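Lonow 台所テーブルアーム データセット README

概要
Lonowは、自宅のテーブルで組んだ卓上ロボットアームと、その遠隔操作で集めた把持データの名前です。アームの製作、配線、収録、ラベル付けはJocelyn Javierが一人で行っています。このファイルは、データを使う人と、同じ構成のアームを組む人に向けて書いています。

収録内容
エピソード数は1127です。うち828を学習用、残りを評価用に分けています。課題は、小さな円筒形の物をつまんでマグの近くで扱う動作と、マグへの接近動作の二種類です。一つのエピソードは長くても15秒で打ち切ります。
各エピソードには、関節角度、グリッパーの開度、映像、課題名、成否のフラグが入っています。成否は収録後に映像を見て手で付けました。

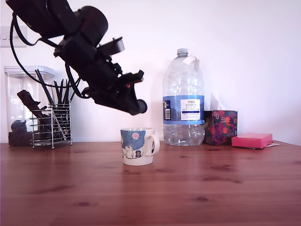 関節角度は指令値と実測値を別々の列に保存しています。単位はラジアンで、グリッパーの開度だけは0から1に正規化した値です。映像と関節角度の時刻合わせは収録プログラム側で済ませてあるので、読み込み時の補間は必要ありません。欠けた値は前の値で埋めず、NaNのまま残しました。

作業環境
木の天板のテーブルを白い壁に寄せて使っています。奥には水のボトル、柄のあるティッシュ箱、ピンク色の平たい箱、金属ワイヤーの道具立てなどがあります。背景の物の位置はエピソード間で固定しておらず、背景だけを学習したモデルを見分けるための手掛かりにもなります。照明は部屋の灯りのみです。夜の収録分は全体に少し暗く、メタデータのsession欄にnightと入れてあります。

アームの構成
関節を制御する基板はSkaritz、収録用のプログラムはTakácsと呼んでいます。どちらも自作で、リポジトリの別フォルダにあります。手首から先は三回作り直しました。現在の版では指の取り付け穴を長穴に変え、閉じたときの左右のずれを組み立て後に調整できます。
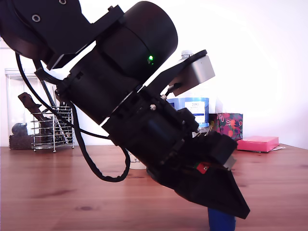

調整の際は電源を切り、指を手で閉じて先端が揃う位置でねじを仮締めします。電源を入れて開閉を十回繰り返し、ずれがなければ本締めです。旧版の手首で収録したエピソードにはwrist_v2の印があります。指の長さが違うため、現行版と混ぜて学習する場合は手先位置を計算し直してください。

収録の手順
1. アームを待機姿勢に戻し、Takácsを起動します。
2. ケーブルの輪が関節に挟まらないことを、手首を端から端まで動かして確かめます。
3. 対象物を置きます。円筒形の物は、立てた状態と横に倒した状態の両方を収録します。
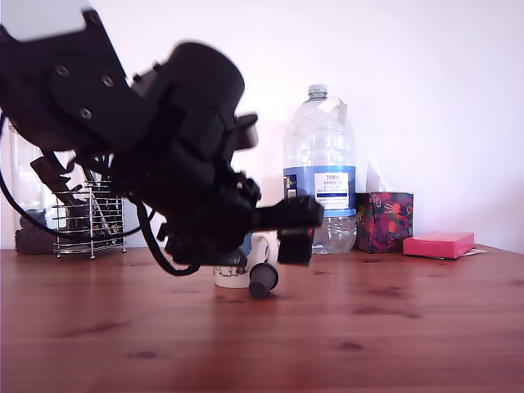

4. 操作を始めます。指先が天板に触れたら、そのエピソードにはcontactの印を付けます。
5. 終わったら待機姿勢に戻し、保存を確認してから次へ進みます。

既知の問題
エピソード1010は映像の後半が欠けています。番号を詰めると評価用の分割が変わるため、削除はしていません。
手首のカメラは発熱で露出が揺れることがあり、連続収録の終わりのほうで目立ちます。
マグが指の陰に入る姿勢では、映像だけからマグの位置を推定するのは困難です。関節角度を併用してください。
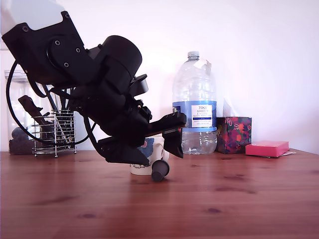
更新予定
6月に、同じ課題を別のテーブルで収録した追加分を出します。追加分の名前はClermontで、列の構成は変えません。

利用条件
研究と個人の製作には自由に使えます。再配布するときはこのREADMEを同梱してください。誤りの報告はリポジトリの課題欄へお願いします。エピソード番号と手首の版が書いてあると確認が早く済みます。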